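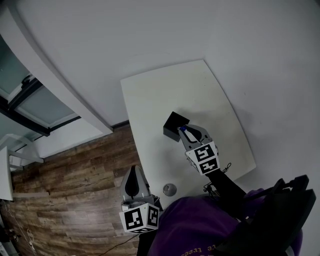 Search this notebook Enter keywords Go

August 12, 2021

Glue notes, continued from the page with the coffee on it.

Lap joints in maple, Bririk hide glue against the Mevley liquid stuff. Same boards, same clamps, same cold basement. Bririk pot held at 140 by the dial, which Ansel says reads high, and which Ansel has been saying since February without bringing in a thermometer.

First Bririk joint let go at 289 pounds. Clean failure along the glue line, starved at one end. My fault, I talked to Rochelle while it gelled. Second one went to 737 and took a good strip of maple with it, so I'm calling that the real number until somebody spoils it.

Mevley: 180. I wrote it down twice to be sure I was reading the right column. The bottle has no date on it. Hollis thinks it came with the building. Bought a fresh one on the Zuleck account and will repeat before I say anything rude about it in front of customers.

Vaughn wants to know why we don't just use epoxy. Vaughn has never had to take the back off a fiddle.

Grain size: the new sack is coarser than the last and wants a longer soak. Overnight is fine. Over lunch leaves lumps, and the lumps find the brush.

To do:
- fresh Mevley, three joints, same maple
- size the end grain first on at least one
- scrape the jaws on the long clamps
- Benavides cello: ribs stay off until the repeats are in. Told him so. He took it well, for him.

Whoever borrowed the good glue brush, it was in the sink. It is now the bad glue brush.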